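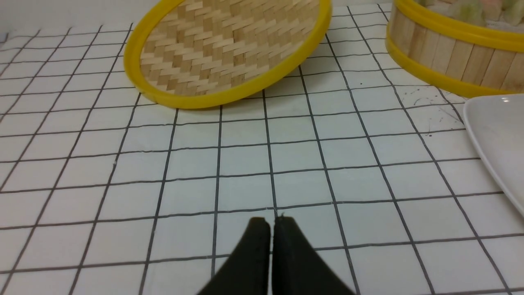 Fig. 1. Square grid, receding. Cells shrink going back.

Drawing Foundations, week 2 notes
Linear perspective, where it came from and how to use it
Notes typed up by Farah Saragih, corrections to Dimas Subramaniam please

Bring next time: long ruler, 2H pencil, eraser, the Padden reader (chapter on horizon lines, skip the appendix). Pad should be the big one. Small pads make people crowd their vanishing points and then everything looks squashed.

Background, quick version

Painters before the 1400s did have depth. Overlap, size, height on the page, fading color. What they mostly lacked was one rule that tied it all together. Floors tip up, tables look like they're sliding at you, each building has its own idea of where you're standing.

Brunelleschi, Florence, early 1400s. The mirror demonstration at the Baptistery. Panel with a small hole, viewer looks through from the back, sees the painting in a mirror. Panel itself is lost, we know it from his biographer.

Alberti, On Painting, 1435. Wrote the method down. Picture as an open window. Checkered floor is his main worked case, and you'll see pavements everywhere in Italian painting after that.

Terms (know these)

Horizon line: eye level of the viewer. Sit down, it drops. Stand on a chair, it goes up.
Vanishing point: where a set of parallel lines seems to meet. Level lines meet on the horizon.
Picture plane: the imaginary glass between you and the subject.
Station point: where your eye is. One eye, not two, and it doesnt move.
Orthogonals: lines running straight back from the picture plane.
Transversals: lines parallel to it. They stay parallel to each other, just get closer together. 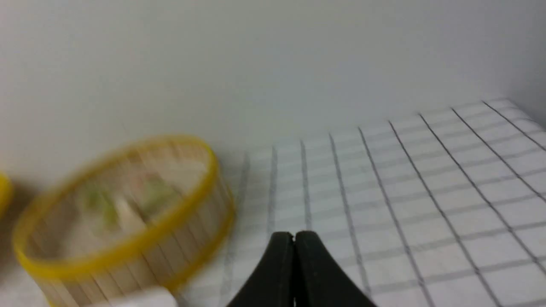
Fig. 2. Grid against a plain wall. Compare spacing of crossing lines, near and far.

Common mix-up: back edge of a table or a floor is not the horizon line. Horizon is at eye level, probably well above that edge, hidden by the wall. Extend the orthogonals in light pencil and find out where they really go. Off the page is fine, tape on a spare sheet.

Spacing the transversals

Do not eyeball. Do not shrink each row by the same amount either, it's wrong and it shows. Use the diagonal:
1. Draw front edge, mark equal steps.
2. Join each step to the vanishing point.
3. Pick a distance point on the horizon, off to one side.
4. Line from the opposite front corner to that point.
5. Wherever it crosses an orthogonal, draw a transversal.

Distance point too close in = steep, stretched tiles at the bottom of the sheet. Move it out untill it calms down. 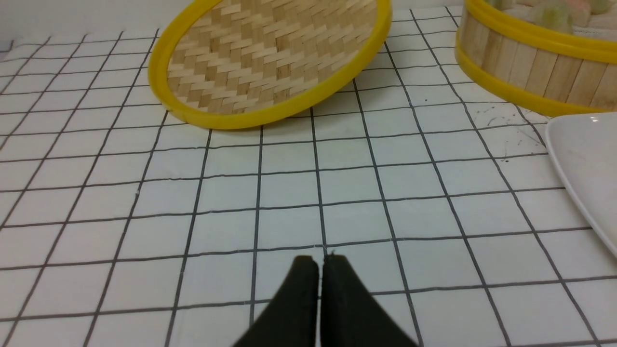 Fig. 3. Lines fanning left and right toward the viewer.

Homework

One floor, one-point. Then same floor, lower eye level. Leave the construction lines in, I grade those. Write 600 words on one painting with a tiled pavement, say where the vanishing point sits and what's painted near it.

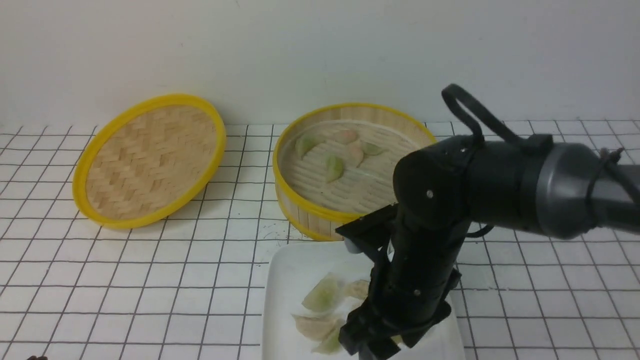
Why does a circle on the floor get drawn as an ellipse?
The circle fits inside a square, and the square gets flattened by perspective, so the curve flattens with it. Draw the square first, then touch the middle of each side.

Two-point next week, read ahead if you can. Late sheets go in the tray outside the studio.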